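**Second two-arm bench: what to budget for?**
Board: Small labs and workshops > Buying and planning

---

**elli_ojala** wrote on 2019-06-01:

We have one two-arm bench running and I have been asked to put in a figure for a second. The money has to be committed by December or it goes back.

The quote from Avgate covers the arms, the rail and the extrusion. It doesn't cover anything that goes on the table or round it, and last time that was where I got it wrong. I put down 300 for "sundries" and had spent it before we had sorted out the cables.

The bench we have now, doing the block work:
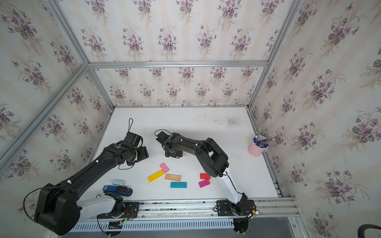
### What I have on the list so far

- two arms with grippers, mounted on the front rail as now
- aluminium extrusion for the enclosure
- wall covering for the inside (we used patterned wallpaper on the first one, violets, and I would like the second to have something different)
- white tabletop
- wooden blocks, assorted colours
- ordinary desk items: stapler, cup, pens, pencil
- spare gripper fingers, 3 pairs

The total I have been given is 3,000 for everything apart from the arms. Is that sensible? What have I left off?

---

**dgyamfi** replied:

Spare cables. You have thin ones looping above both grippers and those are what I would expect to go first. We buy a full set for each arm at the start and keep them in a labelled box.

Also a spare tabletop. Yours already has a grey patch towards the back. If you use the wrist cameras for anything that matters, you will want to be able to swap the top.

3,000 is fine if the extrusion is cut to length by the supplier. If you are cutting it yourselves, add the saw hire and a day of somebody's time.

---

**mowat_bench** replied:

I'd disagree about the tabletop. We replaced ours once and regretted it, as every fixing had to come off the rail and then we spent two days calibrating. A marked table does no harm. Real tables have marks. Put the money into a second set of blocks, painted by someone who knows how to paint.

---

**dgyamfi** replied:

Two days is a long time. Did you not have the mounting positions written down?

---

**mowat_bench** replied:

No. We do now.

---

**elli_ojala** replied:

Thanks both. The blocks are a fair point. I had them down as costing next to nothing and lasting for ever, but the paint takes some wear. One of the wrist views, with the orange block standing behind the one in the gripper:
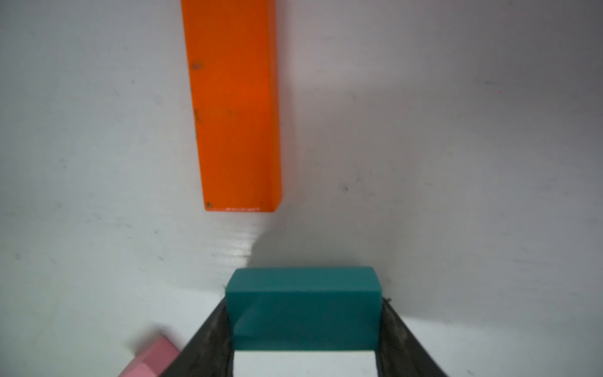
*Wrist camera. Teal block in the fingers; dark marks and scuffs on the orange one.*

I don't know whether worn paint matters enough to pay for. Orvokki Peltonen, who does our purchasing, wants a reason for every line, so "they look tired" won't do.

---

**irja_j** replied:

It matters if you compare runs from the start of the year with runs from the end. If you don't, leave them alone.

What I would look at in that picture is the shine on the table, just below the orange block. A matt top costs very little more and you won't have to fiddle with the lights. So I'm half with dgyamfi: don't replace the old one, but order the new bench with a better surface.

We got our blocks from Mendell, plain, and dip them ourselves. A bag of 19 has lasted us well.

---

**lempi_r** replied:

Nobody has mentioned the floor space. You need to get behind the enclosure to reach the walls, and you need room at the front for whoever resets the objects. When we planned ours at Hultarau we measured the bench and forgot the person. It had to be moved after it was bolted together, and that meant paying the fitter twice.

I would also question the second bench. If the first is only busy half the day, a second shift costs wages but no equipment. Have you got the hours logged?

---

**elli_ojala** replied:

The hours are logged. It is in use nearly all day and people are booking early mornings. An extra shift was turned down because the building closes in the evening.

Revised list:

- spare cables, full set per arm
- matt tabletop, one only
- two sets of plain blocks, plus paint
- extrusion cut by the supplier
- fitter, one visit, after I have marked the floor out with tape
- spare fingers as before

I have taken the stapler and pens off. We can get those from the stationery cupboard.

---

**mowat_bench** replied:

Put them back on. Someone will want their stapler back and you'll be buying another one halfway through.

---

**dgyamfi** replied:

Agreed on that one. And ask Avgate whether the base plates come with bolts. Ours were a separate line on the invoice.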